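Geum went back into light work in February after 203 days off, and I drove over to the yard to see him. He had a tendon injury in his near fore, the second one on that leg, and when it happened I thought he would be retired. I own a very small share in him, so I get a say in nothing, but I do get the vet reports.

Da-eun Han trains him and she has kept it simple. He walked for months, then trotted on the road, and now he canters every other morning on the level gallop. He weighed 493 kilos on the yard scales when I was there. She would like a bit less of him before he does any fast work. He looked well to me, though I am no judge, and he tried to eat my sleeve.

Tae-yang Won rides him most mornings. He says the horse pulls harder than he used to and jumps at pigeons. He also says the leg has stayed cold after every canter, and that was the part I wanted to hear.

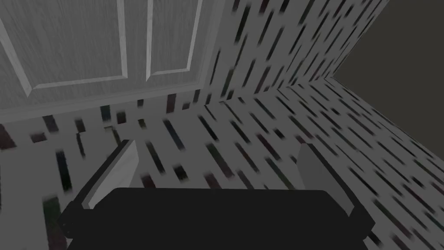
When will Geum run again?

The plan is a race at Irside on 14th March, over 2 miles, as long as the ground is soft enough. If it dries out he stays at home and they look for something later.

I would not back him first time out. He has never won fresh, and Drurkier is likely to go for the same race after finishing a good second last month. Stellora may turn up too. She beat us by a neck the only time we met her – I still think we were unlucky, but the others in the syndicate are tired of hearing it.

He was 40 to 1 when he won his first race and I had nothing on him, so you can take my betting advice for what it is worth. I will be there if he goes. Parking at Irside is still terrible and the good sandwich van has gone.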